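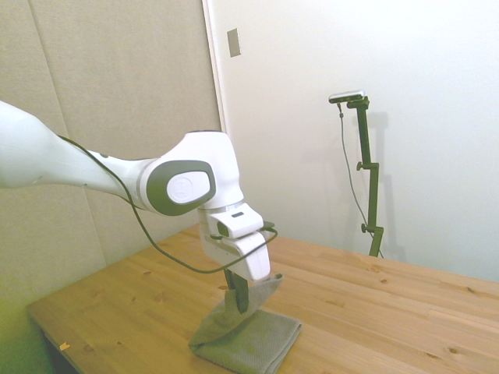
Nipon Phetsri
Household Support, Plirimholm Textiles

Ticket 813: Towel will not stay folded flat
Status: Open, waiting on customer
Product: Skedmont kitchen towel, gray-green

Hello again, and thank you so much for the long message. I read it twice over my morning tea, and I have a soft spot for anyone who cares this much about a stack of towels!

So, to make sure I have it right: you fold the towel into a rectangle, it looks fine, and then one corner of the pad goes round and bunchy while the rest lies flat. You've ironed it, you've tried the other side up, and you've washed it three times with no change. The towels from your older set, the Pistby ones, don't do this in the same drawer.

I folded one of ours on the pale wooden table, and mine has a slightly rounded, bunched corner at the lower right too, so please don't think it's your folding. With one corner pinched and lifted, the cloth comes up in a tall peak and the rest stays put in its pad, and that's a handy way to get at the layers underneath. Could you try the following when you have a quiet moment?

1. Lay the towel out in a single layer and smooth it from the middle with your palms. Measure both long edges. They should be within half an inch of each other.

2. Feel along the hem at each corner. If one is thicker or harder than the others, the hem was probably turned over once too often when it was sewn.

3. Fold it in half, then lift one corner straight up, give it a small shake and let it down again before making the next fold. I know it sounds fussy, but trapped slack likes to travel to the corner.

4. Leave it under a heavy book for 35 minutes and have another look.

You also asked about the dryer. I'd go no higher than 40 degrees (that's Celsius, so the low setting on most American machines), and take the towel out while it's still a tiny bit damp. My aunt hangs hers over the oven rail and swears by it, but she also irons her socks, so make of that what you will.

Update, 4:15 p.m.: I had a word with Schwerdtfeger, who do our hemming, and they would like the small number printed on the care label. If yours says 82, stop right there and skip the steps, and I'll put a replacement in the mail. If it says anything else, send me the two edge measurements along with it and we'll carry on from there.

Warmly,
Nipon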